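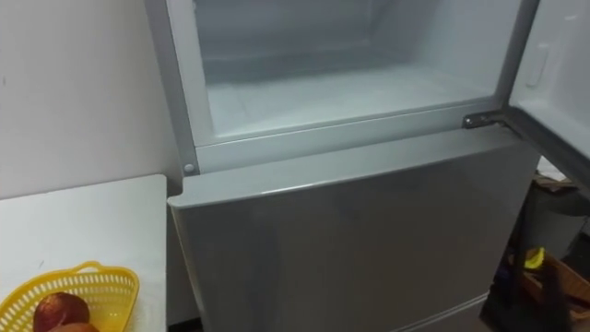
How long will a recordable disc keep its data? With careful storage, a good disc should remain readable for many years, but the only reliable way to know is to test it on a schedule.

Brestow Media Archive
Posted by Laurier Lévesque, Storage Services
November

Home | Collections | Storage | Help | Contact

The Archive has completed its review of the optical discs transferred from the Vutmont office. The set holds 206 discs, most of them recorded at low speed and kept in paper sleeves.

Each disc was read in full on two separate drives. Of the total, 86 showed a rise in read errors compared with the last check. These have been copied to magnetic tape and to a second server.
14 replies · 31 shares

A further 13 discs could not be read on the first drive. Nine were recovered on the second drive. The remaining 4 have been set aside for outside recovery – no further attempts will be made in house.

Paper sleeves will no longer be accepted. Departments are asked to send discs in hard cases, stored upright, with labels written on the case. Adhesive labels should not be placed on the disc itself.

Staff who use the Tam catalog will see a new field named "Last read." Please do not edit this field by hand. It is filled in by the Rotell checking software after each full pass.
6 replies · 9 shares

Discs that pass will be checked again in two years. Discs that have been copied will be kept, but the tape copy is now the copy of record.

Requests for files from the Vutmont set may be sent to the Storage Services desk – please include the disc number and the folder name, if known.
3 replies · 12 shares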